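Borthorpe bench – Ticket: right gripper closes early on nested bowls
Status: Open, waiting on part
Component: right arm, gripper finger drive
Controller software: Iltora 4
Priority: raised from normal to high in May

Summary

Right gripper reports "grasp complete" before the fingers reach the rim. The arm then lifts with nothing in the fingers, or with the rim held by one fingertip. Left gripper runs the same task file with no fault. Started after the finger drive on the right side was swapped for the Flonotard unit. The old drive had 3,000 cycles on it and was pulled for noise, not for this.

Steps to reproduce

Load the nested bowl task. Home both arms. Run the unstack routine from the smallest bowl outward. The fault can show on any bowl but is most common on the smallest one, and it happens more often once the bench has been running for a while.

What the log says

Finger force crosses the threshold while the fingers are still moving at full closing speed. On a good grasp the speed drops first and the force comes up after it. On the bad ones there is a single spike, no drop in speed, and the controller takes the spike as contact. The spike is one sample wide. It does not show on the left side at all.

Tried so far

Re-zeroed the force reading with the fingers open. No change.

Swapped the signal cables left to right. Fault stayed on the right, so it is not the cable.

Lowered the closing speed by half. Fewer faults, still there. Put the speed back because the cycle time was no good.

Raised the force threshold from 700 to 2,000 counts. The false grasps stopped, but now it squeezes too hard on a real one and the bowl shifts under the fingers. Put it back to 700. Please do not leave it at 2,000 if you try this again.

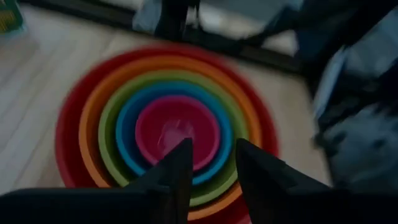 Force threshold is a poor fix for this task in any case. There is not much room between one rim and the next, and the finger has to go down on the correct side of the rim before it closes. With the pink bowl inside the blue one, and the green, orange and red ones outside those, a grasp that shifts the pink bowl sideways pushes it into the blue wall. After that the taught position for the next pick is off, and every pick that follows is off by at least as much. A missed grasp only costs a retry. A hard grasp spoils the rest of the run, so for now I would take the misses.

Also checked the finger mounting screws. Two were a little under torque on the right side. Tightened to spec, ran the routine again, same spike. Fingertip pads look fine and were not replaced.

Safety note

On one run the false grasp happened on the outer bowl and the arm lifted with the rim pinched by one fingertip. The bowl came free partway up and dropped back on the table. No damage, nobody near it. The stop button was pressed and the arm held position as it should. Until this is closed, keep hands off the table while the right arm is enabled, even when the task shows as paused – paused does not cut power to the fingers. Large bowl is to be run at low lift height only.

Workaround in use

Added a second check after the grasp. The arm waits, reads finger width, and compares it to the width expected for one bowl wall. If the fingers are closed further than that, it opens and tries again, up to 4 times, then stops and asks for the operator. It catches the empty grasps. It does not catch the one-fingertip ones, where the width can look normal.

The red bowl is the one I use for checking this by itself, with the rest of the set off the table. One bowl, one rim, same start position every time. The spike shows up there too, so nesting is not the cause.

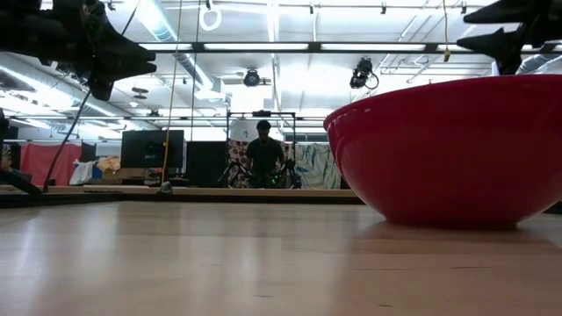
Pereyra support wrote back that a one-sample spike with no change in speed points to the drive board and not to the force sensor. They asked for the raw log at full rate and the firmware version off the drive, and said a filter setting in the newer firmware may hide the spike but should not be treated as a repair. They also want to know if the spike lines up with the brake releasing on the wrist.

Checked that. On the faults I went through, the brake release comes just before the spike in most but not all. Raw logs and firmware version sent. They are shipping a replacement board.

Next

Fit the board when it arrives, re-zero, run the single bowl check first, then the full unstack with the retry turned off so it can't cover for anything. Leave the threshold at 700. Lift limit on the large bowl stays in place until the full unstack runs clean.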